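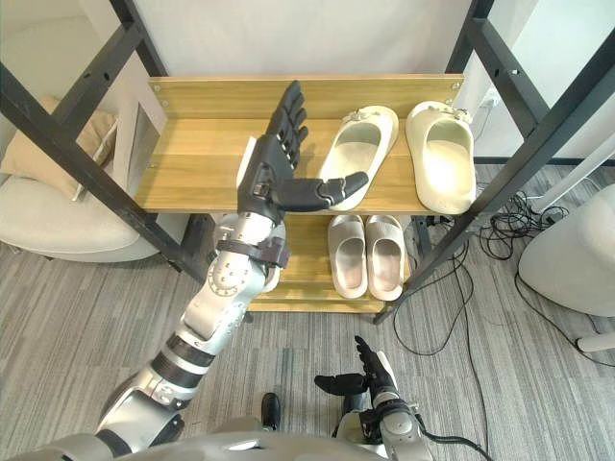

Zelura says home robot can put shoes away, but laundry still a problem

April 7, 2021

FOTHERGILL -- A two-armed robot being tested by Zelura can now put a pair of slippers on a rack without help on most tries, the company said in a report on its winter trials. It still can't be trusted with a basket of laundry, and it is much slower than a person at everything it does.

The report covers 533 attempts at eight common chores, made in a set of furnished test rooms at the company's Fothergill building and later in the stockroom of Wirkis, a home goods store in the same town. The trials began in January. Each attempt was marked as finished, finished with help, or failed.

Putting shoes away had the best results of the eight. Wiping a flat table came next, followed by moving cups from a counter to a shelf. Folding towels, pairing socks and taking a fitted sheet out of a dryer were at the bottom. The other two chores, loading a dishwasher and hanging a coat on a hook, fell in the middle, with results that changed a great deal from one day to the next.

Zelura did not publish a success rate for each chore. A company spokesperson said the numbers would be released when a second round is done, and that comparing them now would be misleading because some chores were tried far more often than others.

Shoes get the most attention in the report. The company picked them early on, the spokesperson said, because almost every home has some by the door and because they are hard to break. A slipper dropped on the carpet can be picked up again. A glass can't.

They also turned out to be a fair test of the hand. The robot uses a five-fingered hand called the Zernum, which Zelura designed itself. Soft slides with a wide strap were the easiest, the report says, as the fingers can go under the strap or close over the sides of the sole. Sneakers with loose laces were harder. High boots were left out after the first week when they kept falling over on the rack.

Placing a shoe took more work than picking one up. On a shelf with another shelf above it, there isn't much room for a hand that is wider than the shoe it is holding, and the thumb was the part most likely to hit something. In several attempts the robot set down the first shoe correctly and then knocked it sideways while bringing in the second. Those were marked as failed if the pair did not end up side by side with the toes pointing the same way.

The robot was also asked to straighten shoes that were already on the rack. It did this well when the shoes were only a little out of line. When one was upside down, it often pushed it to the back of the shelf and stopped.

Speed is the other weak spot. Zelura set a limit of 60 seconds for a single shoe, from the start of the arm's movement to the moment the hand was clear of the shelf. The robot met that limit on most of its good attempts but did not beat it by much. A person does the same job in a second or two and usually doesn't stop walking.

"If you're standing there watching, it feels long," the spokesperson said. "If you're in another room, you probably don't care. We think most of this work will be done when people are in another room."

Not everyone at Wirkis was convinced. The store let Zelura use a corner of its stockroom for 5 weeks, where the robot was given the job of returning tried-on house shoes to open shelves. Store staff had done this by hand at the end of each shift.

A stockroom supervisor at the store said the robot was polite company and kept out of the way, but that it did not save any time. Someone had to be nearby whenever it was running, under the terms of the trial, and that person could have put the shoes back. The supervisor said the better use might be overnight, when the store is closed and a slow job is fine as long as it is done by opening.

"I'd take that," the supervisor said. "I wouldn't take it at noon on a busy day."

Wirkis has not ordered any robots and Zelura is not selling them. The store was not paid for the use of its stockroom, both sides said, though Zelura covered the cost of stock that was damaged. That came to one pair of felt clogs and a cardboard display.

Laundry is where the report is most blunt. A towel changes shape every time it is touched, and the robot lost track of the corners on many attempts. It could fold a towel that had been laid out flat by a person first. Given the same towel in a heap, it would often lift it, turn it over and put it down in a new heap. Zelura's engineers tried slowing the arms down, then tried using both hands closer together. Neither helped very much.

Socks were worse. Dark socks were paired with other dark socks that did not match, and thin ones slipped out of the fingers. The company has put that chore aside for now.

There were also problems that had little to do with the chores. Striped and patterned floors sometimes confused the part of the system that judges distance, and rooms had to be checked for loose cords before the robot was moved across them. Both problems have been worked on since, the report says, but neither is listed as fixed.

People in the building were asked what they would want a home robot to do first. Most said dishes or laundry. Very few said shoes. The spokesperson said the company knows this and isn't planning a shoe robot -- the rack is meant as practice for other tidying jobs where an object has to go into a tight space, facing a certain way, next to something that must not be moved. Putting books back on a shelf and plates in a cupboard are next on the list.

Some of the lessons may be of more use to furniture makers than to robot owners. The report notes that attempts went better on racks with open sides, where an arm can come in at an angle, than on closed cabinets with doors. Shelf height mattered too. The lowest shelves were awkward because the arms had to reach down and forward together, and the upper arm sometimes blocked the robot's own view of the shoe.

Zelura would not give a date for a product or say what one might cost. The second round of trials will use the same eight chores, with boots added back in and towels started from a heap every time. Wirkis said it has agreed to take part again, this time after closing.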